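Perception engineer wanted, small team, messy data

Hi, I'm Refilwe Zulu and I look after the perception side at Pralleck. We write the software that lets a robot arm work out what it's holding, where it's holding it, and where it can put it down without crushing the thing next to it. I'm looking for one more person to join me, Thabiso Nkuna and Gert Ngubane, starting in December.

Most of your first few months would go into our hand and object tracker. We have 3,000 head-view clips of everyday store tasks, and so far 723 of them have labels I'd trust. The rest need better tooling, and I'd love for you to build it! Gert's planner eats whatever we produce, so you'd hear from him pretty quickly when a box pose is off.

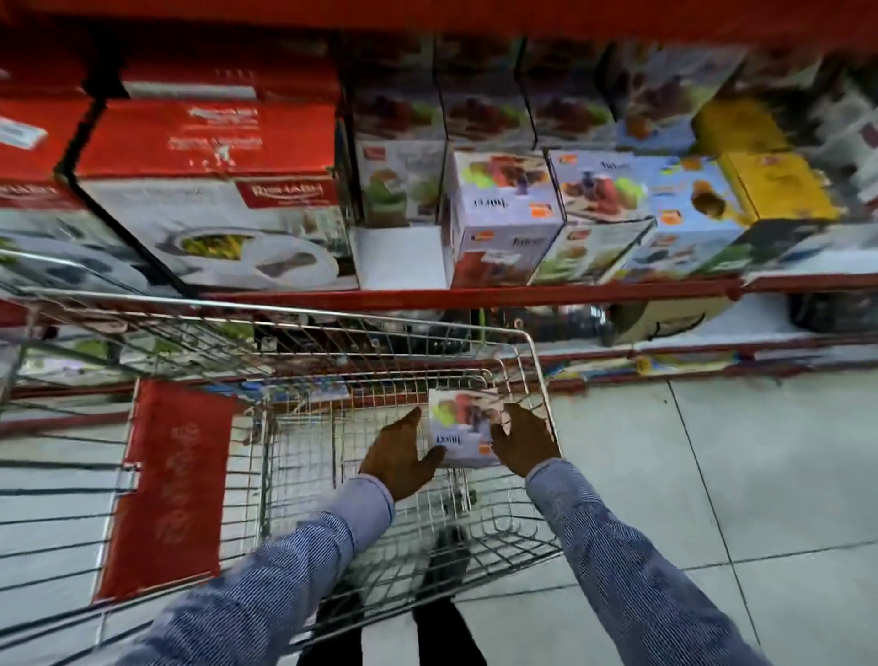
Placing a boxed juicer in a wire cart: two hands, one box, and a lot of wire mesh.

You should be comfortable in Python and able to read C++ without wincing. Some time spent with pose estimation or segmentation would help a lot — school projects count, and so do half-finished things on your own machine. I care more about how you chase down a bad result than which framework you like. Shiny cart wire and look-alike packaging still trip up our tracker, so bring ideas.

We're 10 people in all, mostly in the office by 9:30, and two remote days a week are fine with me.

To apply, send a resume and a short note about a bug that took you far too long to find. Put "tracker" in the subject line and address it to Ntombi Joubert, who sets up the calls. The first one is with me and takes half an hour.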